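Das rote Päckchen

Am Abend stellte Ah-rin das Päckchen auf den weißen Tisch und setzte sich nicht.

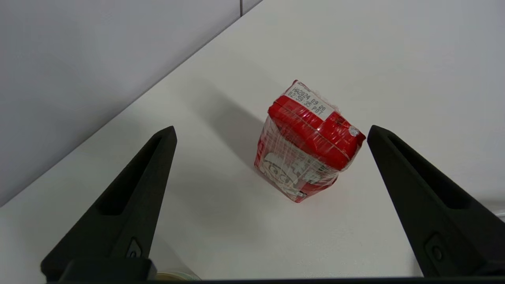

Sie hatte es seit dem Morgen in der Manteltasche getragen, durch den Bus und durch das ganze Büro der Firma Wokorero, und in der Mittagspause hatte sie es nur mit den Fingern berührt. Das Plastik knisterte dabei so laut, dass die Kollegin gegenüber den Kopf hob.

Es war von ihrer Tante gekommen, zusammen mit einem Brief von einer halben Seite. Die Tante schrieb immer sehr kurz. Sie schrieb, dass der Laden Judasa jetzt geschlossen sei, dass Herr Sung die letzten Sachen aus dem Regal verschenkt habe und dass sie eines davon für Ah-rin genommen habe. »Du weißt, welches«, stand am Ende.

Ah-rin wusste es. Als Kind war sie jeden August bei der Tante gewesen, und jeden August hatte sie bei Judasa vor dem untersten Regal gehockt, wo die roten Schachteln standen. Man durfte eine nehmen, wenn man Herrn Sung vorher beim Fegen half. Sie fegte schlecht, mit einem Besen, der größer war als sie selbst — er gab ihr die Schachtel trotzdem. Auf dem Weg nach Hause riss sie die Folie mit den Zähnen auf, und die Tante schimpfte, dass man so etwas mit der Schere macht.

Jetzt lag eine Schere in der Schublade. Ah-rin holte sie heraus und legte sie wieder zurück.

Sie drehte das Päckchen ein wenig zum Licht. Oben klebte ein weißer Streifen mit schwarzen Ziffern, ein Datum und eine Uhrzeit, 02:59:35. So genau, dachte sie. Um diese Zeit hatte sie vielleicht geschlafen, oder sie hatte wach gelegen und an die Miete gedacht, 790 im Monat ohne Heizung. Irgendwo lief ein Band, und eine Maschine druckte die Sekunde auf den Streifen.

Das Telefon klingelte. Es war die Tante.

»Ist es angekommen?«

»Ja, es ist hier.«

»Und? Schmeckt es noch wie früher?«

Ah-rin sah auf das Rot unter der zerknitterten Folie, auf die weißen Kreise, die man durch die Falten nicht richtig erkennen konnte. Früher hatte sie gedacht, dass es Augen sind.

»Ich habe es noch nicht aufgemacht«, sagte sie.

Die Tante schwieg eine Weile. Man hörte, dass bei ihr das Wasser kochte.

»Herr Sung hat nach dir gefragt«, sagte sie dann. »Er wollte wissen, ob du jetzt besser fegst.«

Ah-rin lachte, und dann musste sie sich doch auf den Stuhl setzen. Sie nahm das Päckchen in die Hand und suchte mit dem Daumennagel die Stelle, wo die Folie anfängt.

»Warte«, sagte sie ins Telefon. »Bleib dran, Tante. Ich mache es jetzt.«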